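Category: Members' News | Print | E-mail this item

Reading Room Tables Return to Service 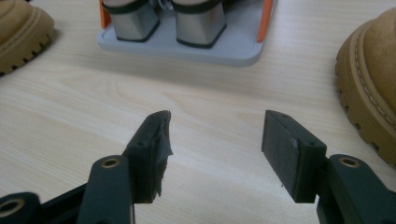 A light-colored tabletop.

12/10/21

The Zakier Library is pleased to announce that the second-floor reading room is again open to members. Work on the floor and lighting began in September and was completed within the approved budget.

The room now seats 50 readers. Local history volumes, 1,164 in all, have been moved to the east wall and may be consulted without an appointment. Maps must still be requested at the front desk.

Members are reminded that food and drink are not permitted. Questions about group visits should be directed to Solange Vachon, Reader Services.

Share (4) | Comments (0)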